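Mindik Street Closet Clear-Out: The Gallery

May 14, 2019

Well, I finally did it. The hall closet, the bedroom closet, the two drawers under the bed and that awful chair in the corner (you know the chair, everybody has the chair) all got emptied in one go, and I took pictures along the way so I'd have something to show for a very long afternoon. I've been promising this gallery to the folks in my sewing group since last August, so hi, everyone! Click through at your own pace. The captions are me rambling, as usual.

A bit of background for the new people. I moved into this apartment with 9 boxes of clothes and somehow ended up with a lot more than that. Most of it is black. I worked in a theater wardrobe for years and you wear black backstage, so you buy black, and then you forget how to buy anything else. Sorting black clothes is its own special misery. Everything looks the same in a heap until you pick it up and find out it's a skirt.

The rules I went by: if I hadn't worn it in two winters, it went in the donate bag. If it needed a repair I could do in 10 minutes, it went on the sewing table. If it needed more than that, I had to be really, really fond of it. Trí Võ from the sewing group lent me his Sezer clothes rail and a big stack of Flivden hangers, the flat kind with the notches, and I'm going to have a hard time giving those back. They hold a wide neckline so much better than the wire ones from the cleaners.

I tried folding first. I had a whole plan with everything standing up on its side in the drawers, like little file folders, and it lasted exactly as far as the T-shirts. Anything big and drapey just slumps over and takes its neighbors down with it. So T-shirts and pajamas are in the drawers, and the big soft stuff gets hung or rolled. If you have a trick for folding slippery fabric, please tell me in the comments, because I've tried the tissue paper thing and I don't have the patience for it.

Lint was the other battle. I went through most of an 80-sheet Mitier roller before I remembered that a damp rubber glove does the same job for free. Rub in one direction and the fuzz comes up in a big gray worm. Gross, and very satisfying!

OK, on to the black pile, which took longer than everything else put together. My method is to lift each piece up by a bit of cloth, let it hang, and look for an edge or a seam. Once you've found one you can follow it along to a corner, and then you know which way is up.

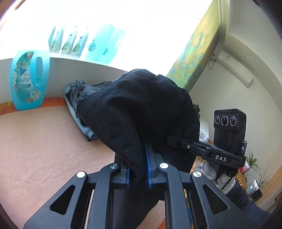
One from the black pile, held up with a stitched seam showing along the side. So many soft folds!

The donate bags are by the door and I have 40 empty wire hangers to take back to the cleaners. The chair is a chair again. Next up is the linen shelf, and I already know there's a fitted sheet in there I'm going to lose an argument with. Pictures when I get to it.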